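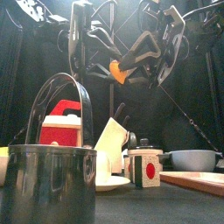 Right gripper holding a small orange piece over the kitchen table, left gripper alongside.

Gunari Kitchen Set – README

Hi, and thanks for downloading! I'm Marlies Holzer, I put this set together with Ultan Cullinane and Yaryna Demchenko at Fludirport, and this file is the stuff I'd tell you if you were sitting next to me.

What you get

3704 episodes of two arms being driven by a person over a table full of kitchen things, some of it real cookware and some of it toys. Each episode has the fixed camera video, joint positions for both arms, gripper opening, and one sentence saying what the operator was asked to do. There are 153 different sentences (I wrote most of them late in the day, so please forgive the style).

How we recorded

Yaryna and Nevzat Akgül did nearly all the driving. The operator reads the sentence, does the task, and taps a pedal at the end. If it went badly they tap twice and the episode goes into the "missed" folder. Please don't throw that folder away! It has some lovely recoveries in it, and our own Mekonnen policy got better at regrasping once we mixed it in.

We like a crowded table. The cookware stays in the way on purpose, so the arms have to come in from above and pick their path down between tall things and low things. Between sessions we shuffle everything, and 40 layouts made it into the release. The layout number is in the episode header.

The camera sits low, nearly level with the table top, so big items at the front hide small ones behind them. A shiny steel pot close to the camera can swallow a good part of the view. If your model needs to see every object all the time, you'll have a hard time with this set.

Known problems

– The light comes from overhead and the background is very dark. We tried a softer setup in October and didn't like the glare on the pots any better, so we went back.
– Polished metal confuses depth estimation. We don't ship depth at all.
– In 31 episodes the left arm's gripper readings lag behind the video. They're listed in lag.txt and I'd skip them for training.
– Some sentences say "cup" and some say "mug" for the same item. Ultan wants to fix this, I kind of like it.

Splits

Train and test are divided by layout, so no test layout shows up in training. Please keep it that way if you report numbers.

Questions

Write to me or to Bríd Mulcahy at Gultham, who looks after the download server and knows the file format better than I do. If you find a bad label, send the episode number and we'll correct it in the next version.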